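Paper Repair Technician (part time, fixed term)
Song Map and Plan Repair, Testorville 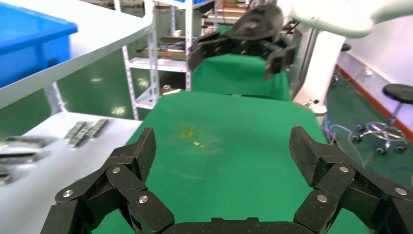
Green mat on a worktable.

Posted: 1/2/23
Hours: 30 per week
Term: three years
Reports to: workroom supervisor
Location: Testorville, with occasional days at the Londorley store

Background

Song repairs, flattens and rehouses large-format paper for county offices, water districts, surveyors and private owners. Most of the work is maps, plats, engineering drawings and building plans dated between the 1870s and the 1960s. The paper is mixed: rag paper, wood-pulp paper, tracing paper, drafting linen, blueprints and diazo prints. The workroom does not take in bound books, photographs or paintings.

The post is funded by the Hotden contract. Hotden is a former waterworks whose drawing office closed with its plan chests still full. The collection was moved to Londorley and surveyed there. The survey listed 448 sheets in need of treatment before they can be scanned. Many are rolled, a large number have tears longer than a hand's width, and a smaller group has old pressure-sensitive tape on the front or back. Scanning is done by an outside firm and is not part of this job.

Duties

The technician will carry out treatments that have already been specified on the treatment sheet. Decisions to change a treatment are made by the supervisor. Typical work includes:

Surface cleaning with soft brushes, grated eraser and vulcanized rubber sponge.
Humidifying rolled sheets in the chamber or under a damp pack, and drying them flat between blotters and weights.
Mending tears with Japanese tissue and wheat starch paste or methylcellulose, as specified.
Filling losses at the margins with toned paper.
Lifting tape carriers by hand with a heated spatula. Solvent removal of adhesive residue is done by the supervisor only.
Spot testing inks, washes and stamps before any moisture is applied, and recording the result.
Cutting folders and interleaving to size, labeling them in pencil, and filling drawers.
Preparing paste and cleaning brushes, screens, felts and the sink area.
Taking before and after photographs on the copy stand and filing them under the sheet number.

Blueprints and diazo prints are handled under a separate written procedure. Alkaline buffered materials are not used in contact with blueprints. The technician will be expected to tell the two processes apart by eye and to stop and ask when a sheet is doubtful.

Records

Each sheet has one treatment record, kept in the database and printed for the folder. The record shows the condition on arrival, spot test results, materials used (including tissue weight and adhesive), the time spent at each stage and the initials of the person who did it. Time is entered in minutes. Records are completed on the same day as the work. Applicants should be aware that roughly a fifth of the working week goes to this task.

Requirements

Applicants must have:

A certificate or degree in paper conservation, book conservation, preservation or a related subject, or two years of paid bench work on flat paper.
Experience mending tears with tissue and starch paste. Heat-set tissue alone does not meet this requirement.
Steady fine hand work over long periods.
Normal color vision, or a method of matching toned papers that can be shown at the bench test.
The ability to lift 30 pounds and to carry large boards with a second person. Some of the drawers are at floor level.
Clear written English. Records are read by clients.

Useful but not required:

Work with oversize sheets.
Knowledge of drafting linen and its response to moisture.
Basic database use.
A valid driver's license for travel to Londorley.

Pay and terms

The rate is set by the Song pay scale, technician grade, steps 2 to 5, according to experience. The scale is sent to all applicants with the application form. Pay is every two weeks. Health coverage starts on the first day of the second month. Paid leave is in proportion to hours worked. The workroom closes for the last full week of December, and that week does not come out of leave.

Hours are worked over four days, between 7:30 a.m. and 5:00 p.m. The pattern is agreed at the start and can be reviewed every six months. Evening work is not offered. Travel time between Testorville and Londorley is paid, and mileage is refunded when a private vehicle is used.

The first 60 working days are a trial period. During this time the technician works only on sheets graded C (minor treatment, low risk). Grades B and A are opened up after a review of finished work. Either side may end the employment during the trial period with one week's notice.

Working conditions

The workroom is on the second floor and has a freight elevator. Temperature and relative humidity are logged and held within set limits, so windows stay shut all year. Food and drink are kept to the break room. Pens are not allowed past the inner door. Hand lotion is not worn at the bench.

Some sheets carry soot or old mold growth. These are cleaned in the fume cabinet, and a fitted respirator is supplied. Fit testing is done during the first week, and facial hair that breaks the seal will need to be removed on the days the respirator is used. Applicants with a known allergy to mold or wheat should say so on the form so that duties can be discussed.

How to apply

Send the following by mail or through the form on the jobs page:

A letter of no more than two pages stating how you meet each requirement, in the order given above.
A resume.
Records of three treatments you carried out yourself, with before and after photographs. At least one must be a tear repair on a sheet larger than 24 by 36 inches. Remove client names.
The names and contact details of two referees, one of whom has supervised your bench work.

Portfolios on paper will be returned if a stamped envelope is enclosed. Incomplete applications are not read. Applications are accepted until the post is filled, and are read in the order in which they arrive.

Selection

Selected applicants will be asked to Testorville for a bench test and an interview on the same day. The bench test lasts three hours and uses discarded sheets supplied by the workroom. It covers surface cleaning, one straight tear, one branched tear with scarfed edges, and a written condition note. Tools and paste are provided. Applicants may bring their own brushes, spatula and bone folder, but no adhesives.

The interview takes 30 minutes. Questions will be based on the condition note and the submitted treatment records. Travel costs to the bench test are refunded up to the price of a standard bus or train ticket, on receipt of the ticket.

All applicants who attend the bench test will be told the result in writing. Questions about the post should be sent through the jobs page with "Paper Repair Technician" in the subject line. Questions about the Hotden drawings themselves, including access and copies, should go to the Londorley store.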